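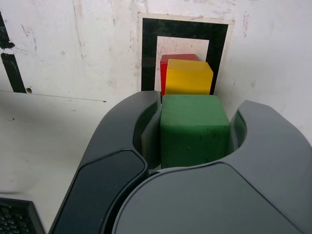

초록 블록에 그리퍼 벌린 상태. 뒤에 노랑, 빨강

## 벽 마커 기준으로 블록 위치 잡는데 블록이 벽 쪽으로 가면 좌표가 튑니다

**납땜하다말고**

공용작업실에서 주말마다 조금씩 만드는 중입니다. 급해서 짧게 씁니다.

손목 쪽에 카메라 달고, 벽에 붙인 검은 사각 마커로 기준 좌표 잡고, 색깔 블록 집어서 옮기는 거. 블록이 테이블 가운데 있을 땐 잘 됨. 근데 벽 가까이, 마커 바로 앞에 놓으면 좌표가 갑자기 확 튀어요. 한번은 그리퍼가 블록 옆을 찍을뻔해서 비상정지 눌렀습니다.

해본 것
- 캘리브레이션 다시 (두 번)
- 조명 바꿔봄. 차이 모르겠음
- 마커 크기 설정값 확인, 90mm 맞음
- 카메라 브라켓 나사 다시 조임

어제 로그 347줄 뽑아보니까 튀는 건 전부 마커 앞에 블록 있을 때. 마커를 새로 뽑아야 하나요? 지금 건 테두리가 좀 누렇고 가장자리도 깔끔하진 않아요. 아니면 코드 문제? 라이브러리는 Bensaid 기본 예제 거의 그대로 씁니다.

---

**skaststead_lab**

마커 문제 맞을듯. 새로 뽑으세요. 저도 예전에 그랬는데 새로 뽑으니 됐음

---

**토크렌치 두개**

윗분 말대로 새로 뽑는 것도 나쁘진 않은데 그걸로 안 끝날 겁니다. 올리신 사진 보면 안쪽 흰 사각형 아래쪽을 블록이 거의 다 가리고 있네요. 그러면 모서리 네 개를 제대로 못 찾는 프레임이 나오고, 그때 나온 값을 그대로 쓰니까 튀는 겁니다. 마커가 아예 안 보이면 에러라도 나는데 반쯤 보이는 게 제일 골치아파요.

순서대로 해보세요.

1. 접근 시작 전에 마커 한 번 읽고 값 고정. 내려가면서 계속 갱신하지 말것
2. 직전 값이랑 차이가 크면 버리기. 저는 300ms 동안 값이 안정돼야 통과시킴
3. 마커를 블록 높이보다 위로 올려 붙이기. 이게 제일 확실

그리고 케이블도 보세요. 저희도 팔 두 대를 한 테이블에 세워놨는데 손목 카메라 선이 팔 움직일 때마다 당겨져서 브라켓이 조금씩 돌아간 적 있어요. 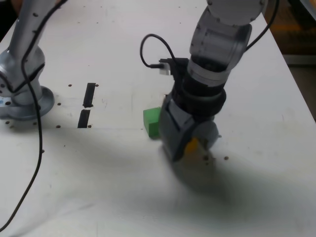
선은 고리처럼 넉넉하게 띄우고 커넥터 바로 뒤에서 한번 고정하는 게 좋습니다. 나사만 조이면 며칠 있다 또 풀려요. Skernesden 쪽 브라켓 쓰시면 구멍이 살짝 커서 와셔 넣어야 됩니다. 이거 때문에 저는 하루 날림.

테이블에 검은 테이프로 기준선 두 줄 붙여두면 틀어졌는지 눈으로도 바로 보입니다. 싸고 빠름.

---

**납땜하다말고**

답 감사합니다. 1번, 2번 넣었더니 튀는 건 확 줄었어요. 3번은 벽에 구멍 더 뚫으면 안된다고 해서 일단 테이프로 올려볼 예정. 빨간 블록으로도 해보는 중이고요

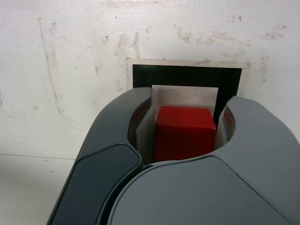 *Cilstead 공용작업실 · 로봇팔 소모임*

그리퍼 안쪽이 밝은 회색 패드라서 빨강일 때는 안쪽에 붉은 기가 비치더라고요. 반사 같은데 색으로 블록 경계 따는 코드가 그것까지 블록으로 잡음. 폭이 실제보다 넓게 나옵니다. 이건 채도 하한 올려서 막아뒀는데 주황 블록에서 또 어떨지 모르겠네요.

아 그리고 뒤에 흰 판 세워둔 상태에서는 마커가 더 가려집니다. 값 고정 안 했으면 큰일날뻔.

혹시 접근 높이는 다들 얼마로 두시나요? 지금 236mm인데 너무 높은가 싶어서

---

**토크렌치 두개**

높이는 그대로 두세요. 낮추면 손가락이 마커를 가릴 수 있음. 반사는 채도보다 그리퍼 안쪽 영역을 마스크로 빼버리는 게 편합니다. 손목에 달린 카메라면 그리퍼가 늘 같은 자리에 나오니까 벌린 폭별로 마스크 몇장 만들어두면 돼요. 주황은 빨강이랑 색상 범위 겹치니까 따로 재보시고요. 화요일 저녁에 제 설정파일 올려둘게요.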